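7/20/21

I lost most of an afternoon to a trigger that wouldn't let go.

We call the left-hand gripper Mister, for reasons that made sense at the time, and Mister has developed a habit. You squeeze, the jaw closes, you release, and the jaw thinks about it. Sometimes it opens. Sometimes it hangs on like a toddler at a candy counter. The log doesn't care either way and happily writes down "open" while the fingers are clamped shut, so I now own 300 takes in which the data and the hardware tell different stories.

First I blamed the spring, then the software. Lụa Đoàn, who has more patience than I do and smaller fingers, took the side plate off and found a joint screw that had backed out just far enough to rub. She tightened it. Mister worked beautifully until take 622, when it grabbed hold again and I got the skin between my thumb and finger caught in the linkage trying to help it along. It was a small pinch. The noise I made was bigger.

So there's a rule now: if the jaw sticks, put the thing down before you poke at it. I wrote that on tape and stuck it to the case, where it has already started peeling.

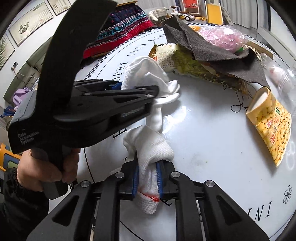
The gloves are the worst for it, being stretchy. Pull one from both ends with a jaw that's slow to open and you get a tug-of-war you can't quit politely. Towels are more forgiving. I've ordered a new screw set from Rokell and some thread locker, and until they show up I'm checking that joint every time I change batteries. The 300 bad takes are in a folder called "maybe."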